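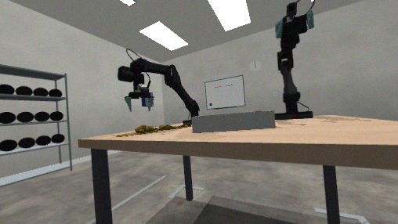

4.3 Recording episodes in the simulator

Read section 4.2 first if the scene has not been loaded yet. The steps below cover the two-arm table task with the cloth and the gray bin, in the Tirnulden scene pack. Other tasks use the same recorder but different reset rules.

The pack's release notes say that simulated episodes can stand in for real ones. Treat that as a claim you still have to check. Cloth is the weakest part of most physics engines, and a policy can score well here by learning how this particular cloth misbehaves.

1. Start the Lerkuver recorder and wait for the status line to read READY. If it reads SYNC for longer than a minute, close it and start again.

2. Load the scene and choose Reset All. Both arms should go to their start poses. Look at the grippers yourself. The recorder reports a good reset even when a finger has stopped short.

3. Open the Randomize panel. Set cloth pose, bin position and light level to Wide. Leave table texture alone for the first batch.

Note: "Wide" is a generous name. The light setting changes brightness and very little else, and the room stays the same room with the same shelves and the same whiteboard. If your real workspace looks nothing like it, add your own backgrounds.

4. Set the episode length to 16 seconds. Operators who need more time than that are usually fighting the controls, and those episodes teach hesitation.

5. Press Record, move the cloth into the bin, and open the gripper fully before you press Stop. Use whichever arm is closer. Do not alternate arms just to make the totals look even.

6. Mark the episode Good, Poor or Discard. Do it right away, before the next reset.

Caution: Do not rely on the automatic success flag. It checks whether the center of the cloth is inside the bin outline as seen from overhead, so a cloth draped across the rim can pass. So can one that has sunk through the bin wall.

7. Repeat until you have 240 episodes marked Good. Poor episodes are saved but do not count toward the total.

8. Run the Grinotus filter in report mode only. It will list episodes it wants to drop. In our last batch it listed 108, and many of them were slow, careful grasps that we wanted to keep. Go through the list by hand before you let it delete anything.

9. Export. Keep the raw logs as well as the export, which rounds joint angles and throws away contact forces.

If the cloth jitters at rest

Lower the physics time step and reset. Episodes recorded while the cloth was jittering should be discarded, including the ones that ended well. Smoothing them afterward hides the problem from the viewer and leaves it in the contact data.

If both arms drift after a reset

Check that only one copy of the recorder is running. Version 2 allows a second copy to open without a warning, and the two will send commands to the same arms.

Before you train

Hold back one full session and do not touch it. A random split across all sessions puts near-identical resets on both sides, and the resulting score means very little - we have seen it reported anyway. Test on real cloth as early as you can, even with a handful of trials. The Kim baseline settings in section 5 were tuned in simulation only, and we have not been able to confirm that they carry over.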